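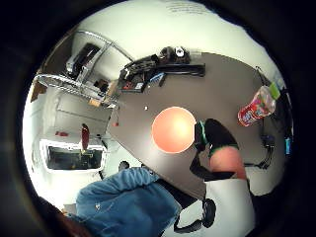 Filed under: Workbench Tips > Teaching by Example > Hand-Held Grippers

Twelve tips for recording pick-up examples at a workbench

Most of a learning system's bad habits can be traced to the bench where its examples were made. These tips are for people recording simple pick-up-and-place tasks with a hand-held gripper at home or in a small shop. They come from 2,799 recordings made at Standwood over one winter, and from the 200 we had to throw out.

Write the task down first. One line is enough: "Pick up the ball, set it in the tray, let go." Tape it to the wall. If two people read it differently, rewrite it.

Start with something that has no handle. A ball can be grasped from any side, so you can work on your approach before you worry about angles. Cups and bottles come later.

Stop the ball from rolling without changing the table. A pea-sized bit of poster putty under it holds well enough. Peel it off and replace it when it picks up dust.

Move the starting spot every time. Near edge, far edge, left, right. We did the first 63 recordings with the ball in the same place, and the system learned the place.

Leave some clutter out. A bare table gives you tidy examples that fail on a working bench. Bottles, small boxes and cables can stay as long as they are clear of the path of the gripper.

Close the fingers slower than feels natural. Count one, two, then lift. Snatching blurs the part of the recording you need most.

Wear the same kind of glove for a whole batch, then change it for the next. Long sleeves should be snug at the wrist. A loose cuff catches on the fingers of the tool.

Push the chair back. Standing gives you better reach across a deep table, and a caster will find your foot sooner or later.

Watch the light. Late sun puts a bright patch on one side of everything. Record some batches with it and some with the blinds down, and note which is which.

Keep the fumbles, but label them. If you drop the object and pick it up again, mark the recording "recovered." If you give up, mark it "failed." Don't mix either one in with the clean ones.

Rest after every 20. Tired wrists take shortcuts, and they show up as a dip just before the grasp. We use the Lidard log sheet, which has a blank line where the break goes.

Wipe the lens and the finger pads before each batch. Dry microfiber for the lens, a damp cloth for the pads. Let the pads dry before you start.

Last updated October 2, 2024

Related tips
Labeling storage bins so you can find them in April
Mornamance finger pads: when to replace them
Routing cables off the back of a bench
The Moussa method for sorting small parts
Getting poster putty off a painted surface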